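Towel Cell Back Up and Running After a Full Day of TLC

June 5, 2025

The towel cell at Zultier is picking up laundry again, and we could not be happier with how the overhaul went! The arm had been due for a good going-over for months, and this week it finally got one: new finger pads, a retightened gripper bracket, a fresh calibration and a proper cleaning of everything that collects fuzz (so, everything). 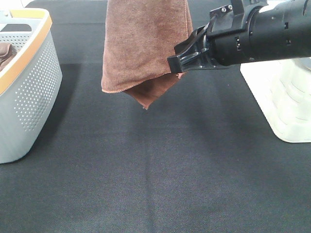 Zultier Handling Lab | Maintenance and Setup Team

The job we ask of this cell sounds simple. Take a towel, lift it clear of the table and hold it by an edge so the fold can begin. Brown microfiber is our favorite test cloth for that, since it sags, doubles over on itself and leaves corners dangling where you least want them. If the jaws are even slightly out of line, the grip lands on two layers when it should land on one.

That was the trouble this spring. Under our Tranov schedule, the screws on the gripper bracket get checked every 50 hours of run time. One of the checks had been skipped, and the bracket had worked itself a hair loose. Tightening it took a few minutes. Getting the arm to agree with its own camera again took the rest of the morning, and it was worth every minute.

The ribbed pads came next. Lint packs down between the ridges until the surface goes slick, and a stiff nylon brush will only do so much. The old pair had gone through 1,023 grips, a number we are pretty proud of, and the replacements slid on without any filing.
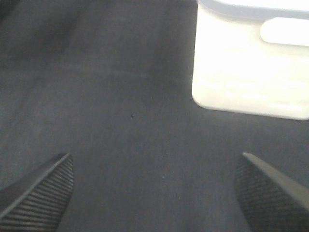

After new pads go in, we open the jaws all the way and jog the wrist low across the cloth, watching for any spot where a fingertip might drag. Then it's close, open and close again, first with nothing between the pads and then with a towel. We also go over the table cover with a lint roller before each run, and we're adding that to the checklist taped up by the Prelturico controller. Stray fibers love that dark cloth.

We ran 11 test lifts before handing the cell back, and watching the last few was a real treat. Thick plush is the hardest thing we give it, and the new pads have a much surer feel on a bunched fold than the old ones did.

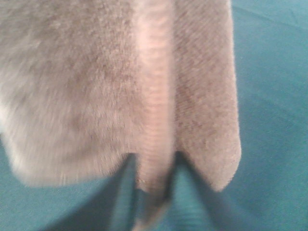

The fingers closed on the lower part of a plush cloth, seen from the wrist camera.

The next full service is planned for August, when the wrist cable gets replaced as well. Until then, anyone using the cell should brush the pads at the end of a shift and write the grip count in the log. Spare pads are in the top drawer, two pairs to a bag.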